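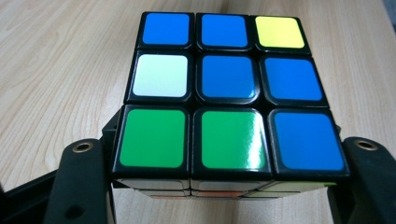 Monthly room check, Larkham community house, July. The checklist has 18 points and I write a comment only where something is to be said. Small things for the hands stay in the games room, for example the puzzle cube with black plastic body and coloured stickers, and for these I look only for cracks and sharp corners.

1. Escape door, ground floor – OK. Opens fully, 80 cm free width.
2. Corridor lighting – OK.
3. Fire extinguishers – NOT OK. The one beside the kitchen has lost its seal. Kurek is asked to replace it.
4. Smoke alarms – OK, all tested at 9 in the morning.
5. Radiator covers – OK, but one screw is loose in the Brorkau room. Tightened by me.
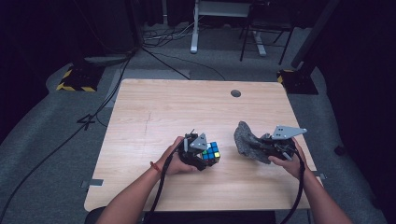

Table: light wood grain, grey carpet below.

6. Tables and chairs – OK. 3 chairs wobble and are put aside.
7. Shelves – see comment. Load limit is 600 N per shelf, the label is missing on the lowest one.
8. Window handles – OK.
9. First aid box – plasters are few, please order.

Points 10 to 18 (cellar and yard) – no remarks. Next check in August, same form.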